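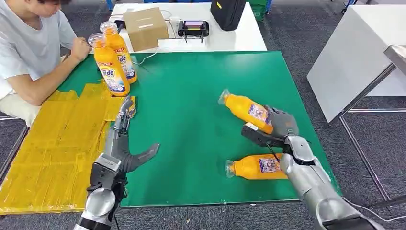 3.2 作業手順と安全上の取り決め

図2 洗剤ボトルの把持・整列作業。緑色のマット上に横置きのボトル、左奥に立てたボトルがあり、マットの左側に黄色の区画がある。

本節では、双腕ヒューマノイドによるボトル整列作業のデータ収集で用いた手順と、作業者が守る取り決めを述べる。取り決めの初版はトプラク(Ekrem Toprak)が作成し、予備収集の記録をもとにルッジェーロ(Arturo Ruggiero)が改訂した。以下に示すのは改訂後の第7版である。初版からの主な変更は、同席者の手の位置に関する条項と、試行の破棄基準の2点である。

対象物は市販の液体洗剤のボトルとした。透明なキャップをもつ橙色の容器で、胴部に印刷ラベルがある。横置きのボトルを片手または両手で把持し、立てた状態でマット上に置くまでを1試行とする。試行の開始時には、横置きのボトルのキャップの向きをそろえることを原則とした。ただし、把持の途中で隣のボトルに触れて向きが変わった場合、そのまま続行してよい。向きの修正を試行中に人が行うことは認めない。

同席者の配置については次のとおり定めた。同席者は机の左奥に着席し、ロボットの動作中は立ち上がらない。腕を机の縁に置くことは認めるが、緑色のマットの中央より右へ手を伸ばしてはならない。立てたボトルの位置を直す場合は、操作者に声をかけ、両腕の停止を確認したうえで行う。停止の確認は操作者と同席者の双方が口頭で返す。予備収集では片方の返答だけで再開した例があり、改訂時にこの条項を加えた。

非常停止の担当は操作者とは別に1名を置く。担当者は記録作業を兼ねない。収集の開始前に毎回、両腕を机から離した姿勢で停止操作を行い、全関節の停止を目視とログの両方で確かめる。確認の結果は管理ソフトウェアJatolierに入力し、入力が済むまで収集用のプログラムは起動しない設定とした。

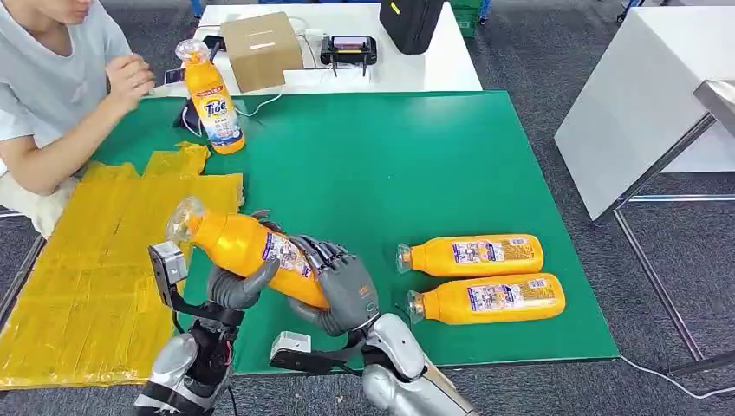
両手で1本のボトルを保持する動作では、片手の動作に比べて指の押しつけ力が過大になりやすい。一方の手が首の付近、他方の手が胴の下部を持つ場合、左右の手先の距離がわずかに縮むだけで容器に圧縮力がかかる。そこで、両手保持に移る前に手先速度の上限を片手時の半分に下げ、保持中は左右の指令値の差を監視することにした。差がしきい値を超えた場合は両腕をその場で止め、把持を緩める操作は操作者の判断に委ねる。自動で指を開く方式も検討したが、落下したボトルが同席者側へ転がるおそれがあるため採用しなかった。

手首まわりの配線は、試行の区切りごとに目視で点検する。特に、細いケーブルが指の間やボトルの下に入り込んでいないかを確かめる。入り込みが見つかった試行は、動作が完了していても「要確認」とし、学習用の集合には含めない。マット、黄色のシート、テープ類にめくれがある場合も記録するが、手先の軌道にかからない範囲であれば収集は続けてよい。

作業机の奥にある白い机は、物品の仮置き場として扱う。箱や操作器を置くことは差し支えないが、そこから延びるケーブルがマットの中央に達しないように配線する。背景の物品は日によって異なってよく、統一は求めない。背景を固定すると点検の手間は減るものの、収集場所を移したときの差が評価に現れにくくなるためである。

以上の取り決めに従い、3,176試行を収集した。目標は3,000試行であり、超過分は破棄を見込んで追加したものである。このうち両手保持を含むものは1,661試行であった。破棄の判定はヘイウッド(Graham Heywood)とラッド(Jordan Rudd)が別々に行い、判定が割れた試行は映像を再生して協議した。意見が割れやすかったのは、ボトルが立った後に指が触れて少し動いた場合の扱いである。第7版では、指が離れた時点で立っていれば成功とし、位置のずれは別の項目に記録する。

なお、同席者の手が画角に入った試行は破棄の対象としていない。手がマットの右側に及んだ場合に限り、映像を残したまま安全記録に回し、学習からは除外する。同席者には収集前に映像の用途と保存期間を文書で説明し、同意を得た。同意の撤回があったときは、該当する試行を番号で検索し、映像と関節角の記録をともに削除する。削除の実施者と確認者は別の者とする。

取り決めの見直しは9月に予定しており、両手保持時のしきい値を容器の残量に応じて変える案を検討している。現行版ではしきい値は残量によらず一定である。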